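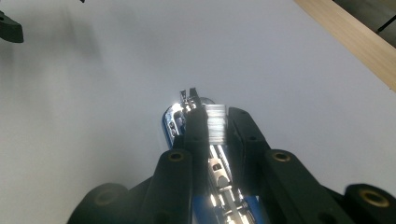 Written by the Vakulenko office equipment desk, Skandulgate. Revised October.

Section 4. Loading and Clearing a Desk Stapler

The box your stapler came in probably says it never jams. Treat that the way you treat "one size fits all." Most desk staplers jam sooner or later, and most of them jam on the wrong staples. The steps below are for an ordinary metal stapler that opens along the top. If yours has a spring drawer that pops out of the front, go to Section 5.

Before you start

Clear a pale, flat surface with decent light. Dropped staples are hard to find on dark carpet and easy to find with a bare foot.

Loading

1. Open the stapler all the way. A half-open stapler tends to snap shut on whoever is loading it.

2. Look down the channel. Tip out any loose staples, even the ones that look fine.

3. Pull back the pusher if it does not move back with the top arm.

4. Lay in one strip, legs down. Do not force in a second strip behind it. The Vomar leaflet suggests "topping up for convenience," and we have yet to see what is convenient about it.

5. Close the top arm until it catches.

6. Test on two sheets of scrap paper. The first staple may come out bent. If the third one does too, open it up again.

Note: Check the strip size against the mark on the stapler, if there is one. "Fits all standard models" on a box of staples means very little. We bought a Skakasau value box on the strength of that line and threw out almost 40 strips.

Clearing a jam

1. Open the stapler and take out the whole strip.

2. Turn the front end toward the light and find the bent staple. It usually sits crosswise in the slot.

3. Push it out with the tip of a flat screwdriver, working from the inside. Tweezers are often recommended. They slip.

4. Throw away the first few staples on the strip and reload.

Caution: Keep your fingertips away from the slot while the top arm can still move. Do not bang the stapler on the desk to free a staple.

Oil

Several guides call for a drop of oil every month. We would leave it alone unless the pusher drags. Oil ends up on paper, and a greasy channel collects lint. If you must, use one small drop on the pusher rod and wipe off the rest.

If it still jams after two clean reloads, try a different brand of staples before buying the service kit (part 733). The kit is a spring and a pusher, and neither one will straighten a bent channel.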